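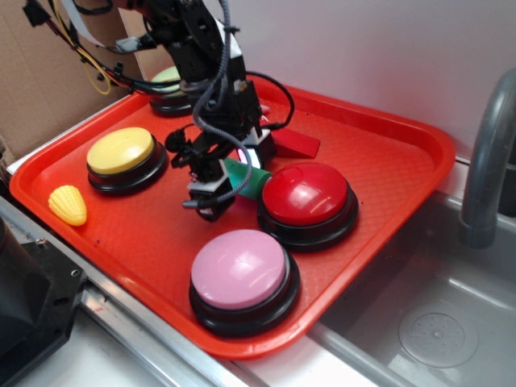
*Photo: Wurnonis Toy Library, Brikcombe. Same licence as the data (CC BY 4.0).*

# wurnonis-trays

Catalogue of the tray sets lent out by the Wurnonis Toy Library: 2444 objects, one row each, with the colour, shape, tray and condition we gave them when they were last on the sink counter. If you have come for something clever, try another repository. If you have wondered how many toy carrots a small town can wear out, pull up a chair.

## What a tray is

A tray is a serving tray with things on it. Families borrow the whole lot, use it at the kitchen table, and bring most of it back. There are 43 trays in circulation. Some have a theme (farm, post office, bath). Others are called "mixed", a word that has carried a great deal of weight over the years.

The red one with the diamond-patterned floor is a mixed tray. Its main attraction is the big push buttons, in yellow, red, pink and light green, each a coloured dome on a fat black base. Then there's a yellow plastic corn cob, a red wedge block, and a green and teal cylinder that gets its own section further down.

## Files

```
data/
 objects.csv one row per object
 trays.csv one row per tray
 colours.csv the colour names we allow
 retired.csv lost, chewed, or both
docs/
 washing.md
 arguments.md
```

`objects.csv` has 10 columns:

| Column | What's in it |
|---|---|
| `object_id` | Never reused, even when the object deserves it |
| `tray_id` | Home tray |
| `kind` | button, food, block, vehicle, animal, figure, other |
| `name` | Plain words, lower case |
| `colour_main` | From `colours.csv` |
| `colour_second` | Often blank |
| `shape` | dome, cylinder, wedge, cob and so on |
| `length_mm` | Longest side, when somebody could find the ruler |
| `condition` | good, worn, sad |
| `notes` | Free text, sometimes freer than it should be |

The ruler turned up for 1889 of the rows. The rest have a blank in `length_mm`. Please don't fill blanks with zero. We did that once and the summary page reported several fire engines of no length whatsoever.

## Sample rows

```
object_id,kind,name,colour_main,colour_second,shape,condition
B-01,button,push button,yellow,black,dome,good
B-02,button,push button,red,black,dome,good
B-03,button,push button,pink,black,dome,worn
B-04,button,push button,green-light,black,dome,good
F-17,food,corn cob,yellow,,cob,good
K-08,block,wedge,red,,wedge,good
X-02,other,cylinder,green,teal,cylinder,good
```

Columns trimmed so it fits on a phone.

## Colour

Colour was entered by eye, in a kitchen, under whatever light was going. `colours.csv` exists because the first pass produced "pink", "light pink", "pale pink", "musk stick" and "Nan's bathroom" for what we're fairly sure was one shade of plastic. They're all `pink` now. Musk stick is missed.

For buttons, `colour_main` is the cap and `colour_second` is the base. A red button on a red tray is a known trap for anybody doing a quick count at the return desk, and a red wedge on the same tray makes a pair of traps. Tray colour lives in `trays.csv`. Check it before you report something missing.

## The cylinder

X-02 is green and teal. One party holds that it's a cucumber. The other holds that it's a marker, or at any rate something marker-shaped. Both parties have small children as expert witnesses, and the witnesses change their evidence depending on whether it's lunchtime.

It's filed under `other` with the name "cylinder", a compromise that has pleased no side. The full correspondence is in `docs/arguments.md`. Pull requests that move X-02 to `food` will be closed, and so will pull requests that move it anywhere else.

## Known problems

- `condition` isn't consistent between trays. The farm trays were graded by an optimist.
- Corn appears as both "corn cob" and "corn on the cob". Match on `shape = cob`.
- "Bellini" turns up in `notes` for a run of the post office rows. It's the name on the storage tub and has nothing to do with the contents.
- Trays from the old Janasora playgroup came with their own labels, in purple texta. We've kept the numbers in `notes` where they were legible.
- Home tray means where a thing belongs. Where it is this afternoon is between the thing and its conscience.

## Using it

Fine for sorting exercises, spreadsheet classes, teaching kids what a category is, and working out what to buy at the op shop. Please don't use it as a safety list. We don't record battery types, small parts or age grading, and "good" only means we weren't embarrassed to lend it.

## Updates

The stocktake happens every October, tray by tray, next to the sink. Corrections are welcome through issues any time. Include the `object_id`, and what you think is wrong, and try to be kind about the fire engines.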